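Home / Workshop Tips / Simulation and Planning

Getting a Simulated Pick and Place Ready for the Bench

Most trouble with a new arm program shows up in the planner. A few habits from our shop that save time before anything runs on the real table.

Put clutter in early. A bare table tells you very little about your collision settings. Drop in a few everyday objects of different heights and run the pick again.

Check the tool direction at the grasp. We keep the gripper pointing straight down for small blocks and let the planner choose the elbow. If the elbow swings wide, add a joint limit - don't move the table.

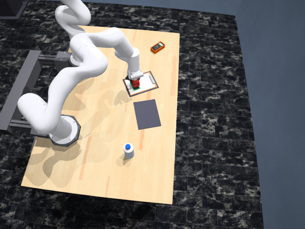

Gripper closed on the red block over the clipboard, multimeter and blue-capped bottle left on the table.

Load every arm into the planning scene, including one that has no job in this program. Magdy Salem lost an afternoon to a plan that went straight through a parked arm.

Give thin items a collision shape too. A clipboard or a flat pad is easy to skip, and then the fingers come in too low. We pad ours by 3 mm.

Cap the planner at 2,000 samples while you are tuning. If it can't find a path in that, look at the start pose first.

Change the random seed between runs. Aicha Fahmy does 600 runs overnight in Cumari and reads only the failures in the morning. Her last batch had 108, nearly all of them the same bad approach angle.

Save the scene file with the program, under the same name. Alto users: export the joint limits separately, they are not in the scene file.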